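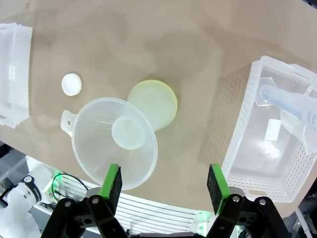 Wrist view at the sorting table: funnel, cap, disc and baskets, with the gripper in front.

Print | E-mail

# Hanetix Bench Set

Hanetix is a set of wrist-view recordings from the packing room at Namance, where small plastic goods get sorted into baskets before they ship. We love this set, and we hope you get as much out of it as we did!

## What's in it

- 100 recordings, one folder each
- 43 of them with a person working the same table as the arm
- 2 camera heights
- Notes from the packers, in plain text, lightly edited for spelling

## Why we made it

Before the arm came, a shift here meant a lot of bending and reaching, and sore wrists by Friday. Now the packers set up the table, watch the first few picks and step in when something rolls. Their notes are the best part of the set — they spot a bad grasp long before our scripts do. Two packers have moved over to writing the pick lists, and new people get 20 hours of paid time at the arm before they run it alone.

Not everyone likes the change. Some miss the chatter of the old line, and the notes say so. We left that in.

## Known gaps

Clear plastic is hard on the depth data. Labels on bottles are often too faint to read. Night shift is missing for January.

## Use

Free for research and teaching. Please credit Namance and the Stamatopoulos floor team.

Last updated 4/15/20

Print | E-mail this page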